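# Horau (motion planning software)

**Horau** is a software package for planning and correcting the movements of robot arms in cluttered spaces. It was written by Fotis Economou and Hala Karam and is maintained by the firm Clomel. Its makers describe it as a "general" planner for household manipulation, a label that several users have disputed.

## Background

Economou began the code as a replacement for the planner in Valderrama, an older package that worked out a complete path before the arm moved and then followed it without looking again. A first version was passed to outside users in January, with little documentation and no test suite. The current release is dated Monday, June 1, 2020.

## Design

Horau has three parts. The perception module takes colour and depth images and fits simple shapes (boxes, cylinders and flat slabs) to whatever it finds. The planner searches for a path that keeps the arm a set distance from those shapes. A controller then follows the path and asks for a new one when the measured position drifts too far from the expected one.

The distance setting, called the margin, is 30 millimetres by default. Much of the argument over Horau is about this number. A wide margin makes the arm refuse reaches that a person would consider easy; a narrow one leaves little room for error in the fitted shapes. The manual advises users to "tune as needed" and gives no method for doing so.

Thin, leaning objects are a known weakness. The perception module has no shape for a tilted rod, so it either wraps one in a large upright box, which blocks off free space, or drops it as noise. See-through plastic causes a related problem, as depth readings from it are often missing.
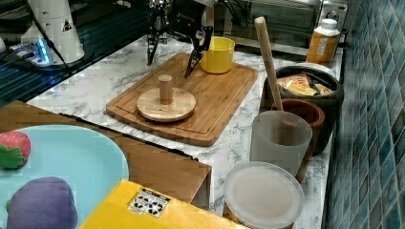 *Gripper over a cutting board on a kitchen counter, with a yellow cup beside one finger and a rolling pin or pestle leaning in a translucent cup to the right.*

Counter layouts of this sort are hard for the planner on both counts. A box fitted around a leaning tool can take in much of the air above its neighbours, and the planner will then report that no path exists to objects well within reach.

## Evaluation

Clomel's own report gives results for 900 planned reaches and claims that "nearly all" ended without contact. It does not say how many requests the planner turned down before producing those 900, and refusals are left out of the total. A planner that declines every difficult reach would score very well on this measure.

Juwita Hartono repeated the exercise with refusals included. Of 1,239 requests, she found that a large share of the failures came from the perception module and that changes to the planner made little difference to them. Her study used 11 object layouts, all on one counter, and she cautioned against reading much into it. Clomel has not released the logs behind its own figures.

## Reception

Rigoberto Cuevas, who maintains the competing package Odano, has called the replanning loop sound and the claims made for it premature. His interest in the matter is plain, although Odano has published no comparable results either.

Yareli Zepeda's review was kinder to the code, which she found short and readable, and harsher on the word "general". She noted that the default settings had been chosen on the same layouts used for the published tests. Karam replied that this was common practice and that separate test layouts were planned. They had not appeared by the time of the current release.

## See also

- Valderrama (software)
- Odano (software)
- Collision checking
- Grasp planning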